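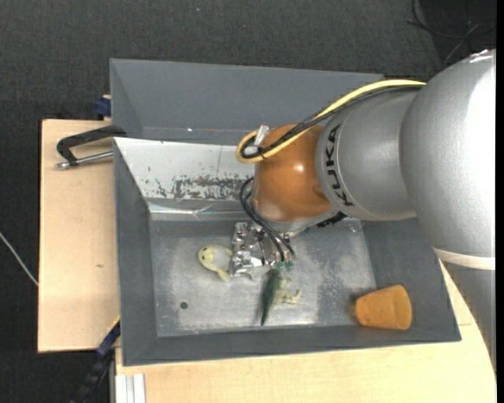 One reader wrote in to say that any bin will do as long as it's big enough, and that buying a plain grey one is money spent on nothing. I half agree. Big enough is exactly where most people go wrong.

How to set up an open bin for odds and ends

Shops such as Wurkaro will sell you a lid, a set of dividers and a label kit. I've tried the lot and gone back to an open rectangular bin with sloping sides. Lids get things piled on them. Dividers never fit what you own.

1. Put the bin where the mess already lands. A bench or a low wooden surface is fine. If you have to cross the room to reach it, you won't.

2. Empty it completely before you start, even if you swear you know what's in there.

3. Heavy things go in first, flat side down. Leave the top third clear — I know it looks wasteful.

4. Long items lie along the long side. Standing them up in a corner looks neat for 5 minutes.

5. Try finding one small thing without tipping the bin out. If you can't, take something away and try again.

The Iltine method says to sort by colour. I gave it until March and still couldn't find the tape. Sorting by how often you use a thing is duller, but I've kept it up.

On pale wood, lift the bin to move it. Dragging may leave marks, whatever the packaging says about soft edges.

3,426 shares
3 comments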